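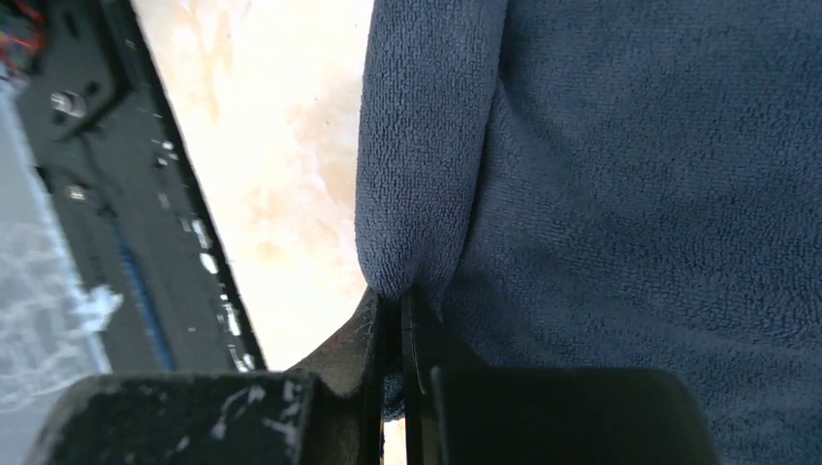 4.3 Limpeza e inspeção dos dedos da garra

Esta seção aplica-se às células de dobra Zostix com garra de dois dedos e câmera de punho. Faça o procedimento a cada 1000 ciclos ou quando a célula exibir o código 3211 (curso de fechamento fora da faixa). Para a troca completa dos dedos, consulte a seção 4.5.

Material necessário
Pano de microfibra limpo e sem costura grossa
Álcool isopropílico
Pincel de cerdas macias
Chave hexagonal de 3 mm
Toalha de teste

CUIDADO: risco de esmagamento. Não coloque a mão entre os dedos com o acionamento habilitado.

Preparação
1. Termine o ciclo em andamento e retire o tecido da garra.
2. No painel, selecione Manutenção > Garra > Abrir.
3. Leve o braço à posição de serviço e pressione a parada de emergência.
4. Confira se o cabo da câmera está livre e sem dobras.

Limpeza
5. Remova com o pincel a poeira e os fiapos das faces internas. Comece pela parte superior do dedo e siga em direção à carcaça.
6. Umedeça o pano com álcool e limpe os dois dedos. Não aplique o líquido diretamente na garra.
7. Limpe a lente da câmera com uma parte seca do pano.
8. Espere três minutos antes de religar.

Inspeção
9. Examine as bordas de cada dedo. Riscos superficiais e marcas claras no plástico são aceitáveis. Rebarba que prenda o fio do tecido não é: troque o dedo.
10. Verifique o aperto dos parafusos de fixação com a chave hexagonal.

Nota: os dedos esquerdo e direito podem apresentar desgaste diferente. Troque sempre o par, mesmo que só um esteja danificado.

Teste de preensão
11. Solte a parada de emergência e habilite o acionamento.
12. Coloque a toalha de teste na mesa, com a borda dobrada voltada para a garra. Tecido felpudo escuro é o mais indicado, pois os fiapos ficam visíveis.
13. Execute Teste > Preensão. A garra deve prender uma faixa estreita da dobra e manter a toalha suspensa até o fim da contagem.
14. Se a toalha escorregar, repita os passos 5 a 8. Se escorregar de novo, recalibre o curso conforme a seção 4.4.

Nota: na imagem da câmera de punho, a ponta dos dedos aparece na parte inferior e pode ficar bem mais escura que a mesa. Não aumente a exposição para compensar; isso prejudica a detecção da borda em superfícies claras.

Registre o serviço na ficha da célula, com o número de ciclos e o nome do técnico.

Revisão técnica: Danica Vidmar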